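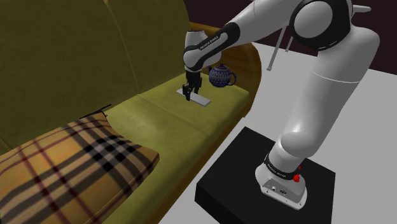

Olive sofa with the tartan cushion

From: Ngọc Tôn
To: Hiltotbridge costume swap list
Date: 7 April 2023
Subject: Re: Pirate coats and the May parade

Hi all,

Thanks for this, and yes please to the long coat if it's still going! My brother-in-law is down as first mate and so far all he's got is a stripy top and one of my scarves, so he'd be thrilled (he won't say so, but he would).

> I've got two of the Denham pirate coats left over from
> the panto, one long and one short, both adult large. The
> short one has lost a cuff button. Happy to lend or sell.
> Also, does anyone know if the Finano hats run small? The
> listing is 2414 and it only says "one size".

On the hats – they do run small, or mine did. The label inside says 22 inches and I'd believe it. I unpicked the inner band at the back and put in a bit of elastic, and it sat fine after that, even over a wig. Don't steam the brim though, I tried that with the first one and it went like a wet crisp.

If you'd rather skip the faff, Ulloa do a tricorn with a drawstring inside. The feather is rubbish but you can swap it for a decent one.

I can pick the coat up any evening, or you could drop it at the hall when you come for the fitting. And I've still got two eye patches and a very loud parrot waistcoat if anyone wants them – child's size, age nine or so, gold buttons all present. Would love it to get another outing!

Let me know what you want for the coat.

Ngọc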